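**Right arm freezes mid-stitch, torque fault clears by itself**

**pmarrow_7** — April 23, 2019

Suturing bench at Clurkcombe, Trudora controller, Prirnesik drivers on both arms. The right arm stops partway through a throw and logs a wrist torque fault at 1,085. Limit is set to 2,000. It clears by itself and the arm moves again without anyone pressing reset. That last part bothers me more than the stop. 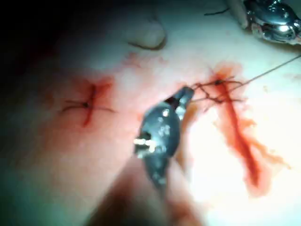
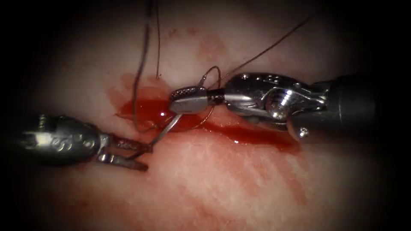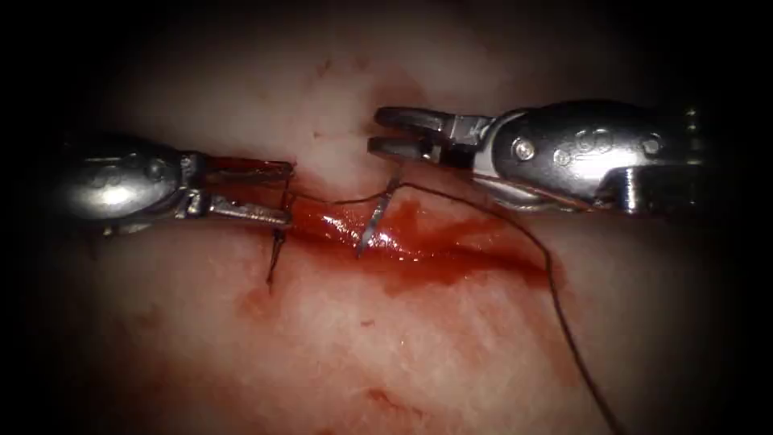
*Suturing work on the bench, instruments and thread at the wound.*

**gantrygoat**

Check the cable tension at the wrist. We had the same fault in December and it was a stretched cable. Swapped the instrument, gone.

**pmarrow_7**

Swapped it twice already. Same fault on all three.

**lowtorque**

Then it's the drag from the thread. Raise the limit and see if it stops.

**solder_ann**

Please don't raise it. He's tripping at almost half the limit, so the limit isn't what's stopping the arm. Look at the Solís adapter board. A bad connector will drop the signal and bring it back, and the controller reads that as a cleared fault.

**lowtorque**

Could be. I'd still log thread tension first — it costs nothing.

**solder_ann**

Fine, but with fault latching on. An arm holding a needle shouldn't restart without a person.

**pmarrow_7**

Latching was off. It's on now. Pulling the board tonight.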